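Mamthorpe bench notes -- left arm cable, bed cell
May, entry 11

Started 2:20 with the robot at the bedside. Left arm raised, gripper toward the bed, black cable hanging from below the wrist and running over the floor by the bed skirt.
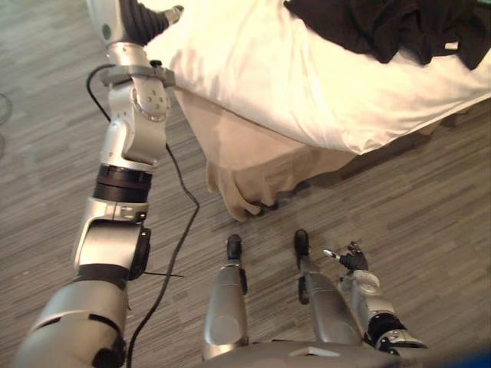 Cable rerouting

The loop is too long for this posture. With the arm up it reaches the floor and the feet can catch it. Plan is to take up the slack at the gray bracket clamp and tie the run to the forearm, leaving enough for full wrist travel. Malathi Thevar wants the clamp kept where it is, so mark its position before loosening anything.

Order of work:
Power down, support the arm by hand.
Back off the clamp screws 2 turns, no more.
Pull the cable up, retighten, tie above and below the elbow.
Power up and run 20 slow wrist cycles, watching the cable at both end stops.

Check also

Strap or wire end at the elbow sticks out sideways. Trim it or tuck it.
Bed skirt hem sits close to the feet. Pin it up before the next Bedness run.
Spare ties are in the Frandsen drawer -- order more.

Right hand not touched today. Clamp torque still to be looked up in the Nanov binder.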